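Search this notebook Enter keywords Go

May 2018

Gripper build, home bench and Clerkness workshop

Second pair of finger pads on and tried at home. Writing this up while the settings are still in my head, as the last entry in the book stops at the broken linkage and is no use to anyone.

Where things stood. The hand-held grippers closed well enough on hard parts. Blocks, bottle tops and the offcuts from the Tak jig all came up without trouble. Soft items were poor. Cloth slid out between the pads, and anything thin got pushed along the table in front of the tips. I had put this down to the pad material, but after looking at the tips under the bench lamp I think it was mostly the pad angle. The old pads met at the heel first and left a gap at the tip that I could get a fingernail into.

Changes made:

Pads re-seated so that the tips touch before the heels. This took three goes. The first spacer was too thick and the arms would not open fully.
Both linkage arms taken off, holes cleaned out, arms refitted. One screw had been put in slightly crossed (my doing) and has been swapped for a new one out of the Trosier box.
Stop on the opening travel filed back. Pads now open to 150 mm at the tips, measured with the steel rule and not the callipers, so don't lean on that number too hard.
Return spring changed for the lighter of the two we bought. The heavy one is in the drawer marked Erau, in a bag with a label.

The trigger feels better with the lighter spring but it is slower coming back. If you are used to the old one you will find yourself starting the next pick before the pads are open. I did this a good many times before I got the rhythm of it.

Logging. Still using the Erau script on the old laptop. It writes one line per sample with the time, the opening and the trigger position. The run numbers carry on from the workshop ones, so the first run at home is 623. Please don't reset the counter. We did that last September and spent an evening working out which files belonged to which pads. The longest file from this session is 1324 lines, and I checked it all the way down for gaps. There is one short stretch where the opening value sticks and then jumps. I think that is the cable at the strain relief, as I could make it happen again by bending it towards the trigger. Needs a proper clamp. The cable tie on there now is a stopgap.

Set-up at home. Both grippers, one in each hand, working at the dining table over the cloth. I wanted a surface with a bit of give, as the bench at Clerkness is bare and hard and flatters everything. The pile was cloth and packaging, with no order to it. Mixed piles are what we want the thing to cope with in the end, so there seemed little point in sorting them first.

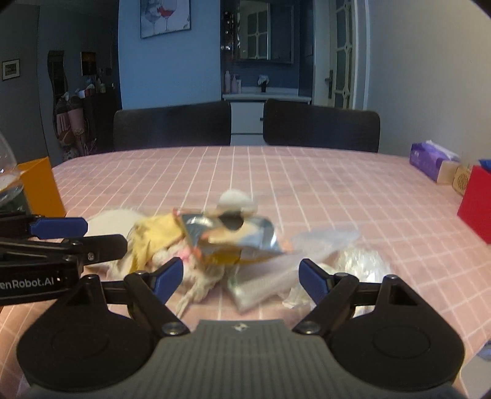
Both grippers at the pile, pads wide open. Yellow cloth on the left, crinkly packet in the middle.

Notes from the runs:

Bunched cloth is much improved. Come down with the pads wide, close slowly, lift straight. Closing fast still throws a fold out sideways.
Shiny packets are middling. They hold if you get a crease between the pads. On a flat face they skid.
Clear plastic is the worst. It is hard to see where the edge is, and you end up pinching the tablecloth along with it. The cloth then comes up too and drags everything else towards you – annoying with two hands full.
Knotted or stringy things come up first time but bring their neighbours.

Working two-handed is harder than I expected. The housings are wide and they get in each other's way when the two grippers come in at right angles. Coming in from the same side is easier on the wrists but you can't hold one item down while lifting another. I would like to try a narrower housing on the left-hand one only, if there is enough room inside for the board. Haven't measured it yet.

After an hour the grip of the right-hand one was uncomfortable at the base of the thumb. Taped some foam round it. Looks rough, works fine.

To do:

Clamp for the cable, both units.
Try the ribbed pads from the Tak order against the smooth blue ones, same pile, same number of picks.
Check the linkage screws after the next session. Up to 6 more runs before then, no more, and put a dab of threadlock on if any have moved.
Copy the files over to the Clerkness machine. They are only on the laptop at the moment.
Order more of the short screws. The Trosier box is nearly out.

Left-hand unit is going back to the workshop with the spare spring. Right-hand unit stays here until the foam is replaced with something better.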